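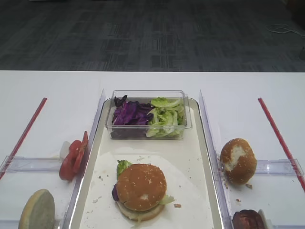 Bun test, second round
Wednesday, October
Retno Pangaribuan

Same dough as last time except for the milk, which went down to 173 g. Bread flour 400 g (Grullow), one egg, butter softened and worked in at the end. The first round was too slack to shape without extra flour on the bench. This one came off the hook clean after 12 minutes and held a ball.

Divided and shaped, then proofed under a damp towel by the oven. Left the second tray 15 minutes longer to compare. Those spread more and the tops wrinkled as they cooled. Go by the poke test, not the clock - the back kitchen is colder now than when Gunawan wrote the original sheet.

Egg wash thinned with a spoon of water, seeds on right after. Put them on late on a few and they fell off in the bag.

Toasting: 3 minutes cut side down on the flat top was too much, edges went hard. Half that with a little butter is fine.

Patties still the Pindcombe grind, salted just before they go down. Tried salting one batch an hour ahead and the texture went tight, like sausage. Not doing that again.

Cost comes to 39 cents a bun before labor. Valivmont buns are cheaper but they go soggy under sauce.

To do: try potato in the dough, freeze six and check them next week. Need more parchment.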